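Urnley Community Hall - room and equipment safety check, with comments

Checked by: Isla Tapsell
Date: 8/2/23
Rooms covered: front lobby, main hall, kitchen, craft room, store cupboard
Copy to: Alby Whitcombe (bookings), Hamish Ruddock (repairs)

Hello all. I have kept to the same order as the November check so that you can lay the two side by side, and as before I've written rather more under each heading than the boxes on the old form allowed. Please don't be put off by the length! Most of it is good news, and anything that needs doing has ACTION in front of it.

1. FRONT LOBBY

Door opens fully and closes by itself - Yes
Mat flat, no curled corners - No
Notices up to date - Mostly
Light working - Yes

The door is so much better for having been planed, and you can now get a pushchair through without a wrestling match. The mat has started to lift at the corner nearest the umbrella stand, and I caught my own toe on it while I was carrying the folder, a cup of tea and my coat. I've turned it round for the time being so that the bad corner sits against the wall. The first aid notice still has the old telephone number on it.

ACTION: new mat (Alby). The Prolton one we had before wore very well, if they still make it in that width.
ACTION: new first aid notice (Isla, I have the laminator at home).

2. MAIN HALL

Floor sound, no raised boards - Yes
Fire exits clear, both sides - Yes, after moving chairs
Emergency lights tested - Yes
Chairs stacked no more than six high - No
Heaters guarded - Yes

I do want to say thank you to the dance class, who swept up beautifully. The chairs are another matter. Two of the stacks by the stage had crept up well past six, and one of them was leaning towards the fire exit in a way I didn't care for at all. I took them down and spread them along the back wall. We have 46 of the blue chairs in use now, the broken ones having gone to the tip, and they do all fit along that wall if people start from the kitchen end.

Emergency lights stayed on for the full 30 minutes, and I sat underneath them with my crossword for the whole of it, so I can promise you that one.

ACTION: sign on the wall saying six high (Isla).

3. CRAFT ROOM - TABLES AND SEATING

Tables steady on their legs - Yes, one tightened
Tops free from splinters and sharp edges - Yes
Chairs sound - Yes
Table edges and corners checked by hand - Yes

I run my palm over every top and along every edge, slowly, the way my father taught me to check a bench, and I'd recommend it to whoever does this after me. Your hand will find a splinter long before your eye does.
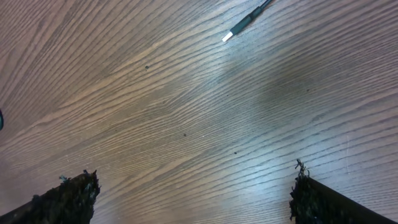 One leg on the table by the window had worked a little loose and Hamish tightened it while I held the other end and gave advice. He thinks the bolt will want replacing before long but is quite happy with it for now. Please remind your groups that tables should be lifted by two people and never dragged, however light they look, because dragging is what loosens the legs in the first place.

ACTION: one replacement bolt and washer (Hamish).

4. CRAFT ROOM - LEADS AND CABLES

Leads coiled when not in use - No
Plugs and casings undamaged - See comment
Nothing trailing across the walkway - Yes
Sockets not overloaded - Yes

This is my one real grumble, and I'm sorry to say it was my grumble in November too. A lead that gets put down in a heap ends up with kinks in it, and kinks are where the covering goes first. It takes half a minute to coil one properly and fasten it with one of the cloth ties, which are in the tin on the shelf. Manaia Pomare has kindly offered to show anyone who'd like to learn, and she does it so fast that you'll need to ask her to do it twice.

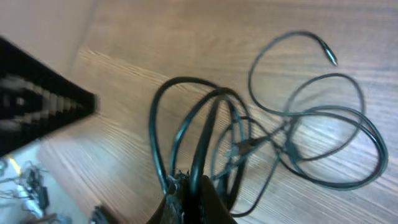 Item 4, comment a: black audio cable on the table, not coiled.

The extension reels are all in good order. I unwound each one fully and looked at every bit of it. Do please unwind them completely when you use them too, even if you only need a short length, as they can get very warm left on the drum.
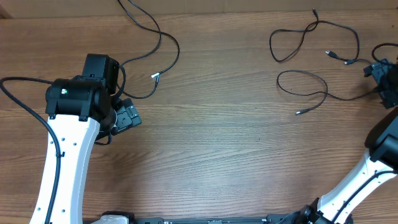

Item 4, comment b: black cables loose on the tabletop. To be coiled and tied.

ACTION: all groups to coil and tie before leaving.
ACTION: more cloth ties (Alby). A bag from Dumgate would see us through.

5. KITCHEN

Fire blanket in place - Yes
Fridge temperature - Fine
Kettle and urn leads - Good
Floor - One tile lifting
Sharp knives in the drawer with the catch - Yes

Wiremu Goodwin has fixed the catch on the knife drawer and it is now a two-handed job to open it, as it should be. The lifting tile is by the back step. I've put tape over it, which will do for a fortnight and no longer. We had a price of 700 for redoing the whole floor and I know that made some of us gasp, but one tile ought to cost very little, so may we please just do the one?

ACTION: refix tile (Hamish).

6. SURFACES AND CLEANING

Tops wiped down after use - Yes
Cleaning products locked away - Yes
Right product for the right surface - See comment

Could everyone please use the mild soap on the wooden tops and keep the kitchen spray for the kitchen? The spray is far too strong for varnish and leaves it sticky, and then the children's paper sticks to it and we all end up scraping. A damp cloth, wiped along the grain, and a dry one straight after is plenty.

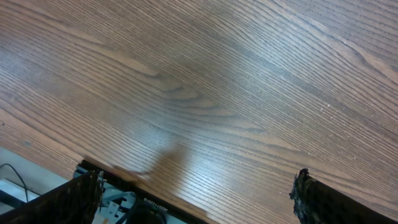

If you spill glue, leave it to set and lift it with the plastic scraper. The metal scraper has been taken away to the store cupboard, where I hope it will stay.

7. STORE CUPBOARD

Heavy things on low shelves - Yes
Step stool sound - Yes
Heater lead kept clear of boxes - Yes
Labels facing out - Getting there

Much improved. The Tuhiwai singing group have moved their boxes to the bottom shelf and labelled every one of them in capitals. The portable heater is a 3000 watt one and should only ever go straight into the wall, never into an extension lead, so I've tied a card to the handle saying just that.

Any questions, please ring me or leave a note in the folder. The folder lives on the hook behind the kitchen door, and the pen is meant to live with it.

Isla Tapsell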